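Planning and Budget for the Stamping Bench
Project report, Group 2
Elsa Lundgren, Duygu Sarıgül, Nerea Figueroa
Supervisor: Nives Mazza

3. Equipment needs

The robot itself was not part of our budget. The lab at Fludusthorpe already has a two-armed unit with jointed hands, and we were given time on it through June. Our job was to work out what else has to be bought before the next group can run the office tasks, starting with stamping, and to put the purchases in a sensible order. The limit set for us was $4000, including shipping.

We started with a list from the previous group. Most of it was for a parts-sorting task and did not fit ours, so we kept the table and the power supplies and dropped the rest. The table has a white top, and we decided not to replace it. Duygu wanted a darker top for contrast, but a new one would have used money we needed for spare finger parts.

The stamping task uses ordinary office supplies: a stamp, a red ink pad with a hinged lid, and a clipboard. We also keep a few packaged foods and small items on the table so that the hands have to work around other things. These come from the grocery store and we put them under consumables.

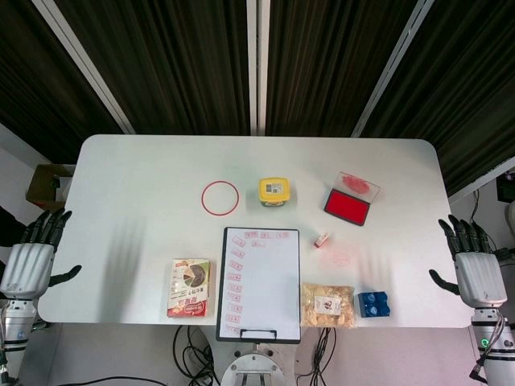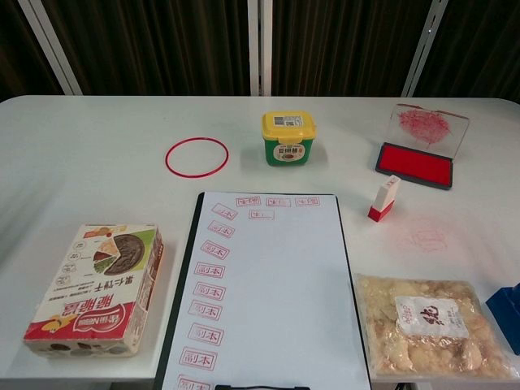
Figure 4. The stamping setup, with the clipboard at the front of the table and the open red ink pad toward the back right.

3.1 Consumables

Consumables were the part we got most wrong in the first draft. We had allowed for one ink pad for the whole term. Ink gets on the tabletop and the inside of the pad lid as well as on the page, and the impressions vary a lot from one to the next. Some are crisp and some are patchy. A pad that is drying out gives the same patchy result as a hand that presses too lightly, and a group looking at the results later could not tell which it was. The revised plan has 8 pads, changed on a fixed schedule whether they look worn or not.

Paper and cleaning supplies are cheap and we did not compare prices. The packaged foods need replacing when the packaging gets crushed. Nerea suggested buying several of each at once so that the packages stay the same from one session to the next, and we agreed.

3.2 Spare parts

We asked two suppliers for quotes on replacement fingers and thumbs. Noguchi was cheaper per piece but only sells full hand sets. Trusanar sells single fingers and quoted 20 working days for delivery. We chose Trusanar — a full set would have taken more than half the budget, and the lab log lists far more finger repairs than palm repairs. Hiyori Tsuji, who keeps the log, checked our count and found one repair we had entered twice. The corrected number did not change the choice.

3.3 Cables and floor space

The cables on the floor under the table are the item we would most like fixed. We priced a covered floor channel from Wostometti and a simple set of hook-and-loop ties. The channel is better but has to be screwed down, and the room may be reassigned next year. The plan has the ties now and leaves the channel as an option.

3.4 Order of purchase

Spare fingers go first on account of the delivery time. Ink pads, paper and cable ties can be ordered in the same week the sessions start. Anything left over is held back for repairs until the end of term — we recommend that it not be spent on a second stamp design until the first one is placed reliably.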